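# Cup transfer in the simulated kitchen, part 2

June 2019 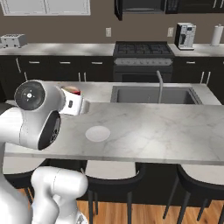 *Cup over the island, plate on the counter, sink behind.*

The arm model is loading properly again. In April the wrist drifted whenever the gripper closed, and I blamed the contact settings for far too long. The fault was in my own file: I had entered the mass of the last link in grams where the simulator wants kilograms. Delia Moldovan spotted it when she read through the model on the bench machine at Gresura, the shared workshop where I do most of this.

The task is short. Pick up the cup, carry it over the island, set it down on the plate, let go. The cup has contents modelled as a plain solid, so nothing can spill, and I score tilt instead. Any run where the cup leans more than 13 degrees from upright counts as a failure, wherever it ends up.

Current settings:

- physics step rate: 200 Hz
- episode limit: 865 steps
- runs per batch: 180

The first batch failed mostly on the approach. The planner took the shortest path in joint space and swung the elbow low, close to the edge of the marble. I added a height limit on the elbow and a small cost on wrist rotation. Paths are longer now and the tilt figures are better, though I have not yet run a full batch with both changes on.

The tap is still a nuisance. Its collision shape was one convex hull, which filled in the whole space under the spout and made half the sink unreachable. I have split it into short capsules along the curve. It loads more slowly, but the plans no longer detour round empty air.

The kitchen comes from a set I call Cemska in the repository. The controller branch is Treletti. Please don't build from the old main branch, as it still has the bad mass value.

Next job is the release. The fingers open evenly but the cup hops slightly on the plate, and I suspect the friction value on the rim.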